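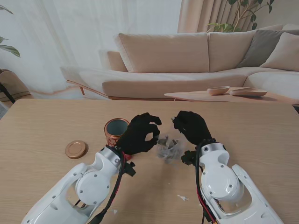

The copper canister with its lid off, and one bag of leaves.

Tea from Small Bags: the Arkerwood Pantry Gallery

I started this page in July, when my neighbour Kylie Hoani asked me how I keep my tea. At that time I kept it badly. The packets were folded over with a peg, and the whole cupboard smelled of everything in it. Now I use canisters, and I would like to show what I have learned so far.

The canister is a reddish copper colour on the outside and grey on the inside. I like that it stands upright on the table with the mouth open, so both hands are free for the bag. The lid lies flat beside it - I always put it on the same side, otherwise I look for it later under the tea towel.

I bought mine at Plisari, the kitchen shop near the station. They sell the same shape in other colours, but the copper one is my favourite. It must be kept away from the stove, and I wipe it only with a dry cloth.

About the leaves. Many loose teas come to me as a small bag inside a bigger one. Alby Pomare, who sold tea at Whitelaw market for many years, told me to leave the small bags closed until the day I need them. He says that each opening costs a little of the flavour. I can not prove this, but I follow his advice and I am satisfied with my cup.
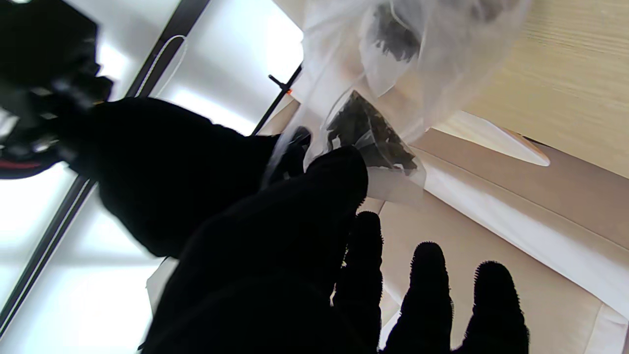

For dark and crumbly leaves I use a smaller spoon than for the big rolled ones, because they fill the spoon more tightly. My kettle takes six cups and this is too much for one person, so I boil only half. If the cup tastes bitter, I take the leaves out sooner the next time and I don't change the amount.

One more thing which I learned slowly: do not mix the end of an old bag with a new one. I did this once with a green tea and a smoky tea, and the canister kept the smell for weeks. I left it open on the windowsill with the lid off, and in the end it was good again.

Next I will add the teapots, and the blue sugar tin from Kylie's grandmother if she lets me borrow it.

Contact: use the form on the Folovell home page | © Arkerwood Pantry Gallery | Back to top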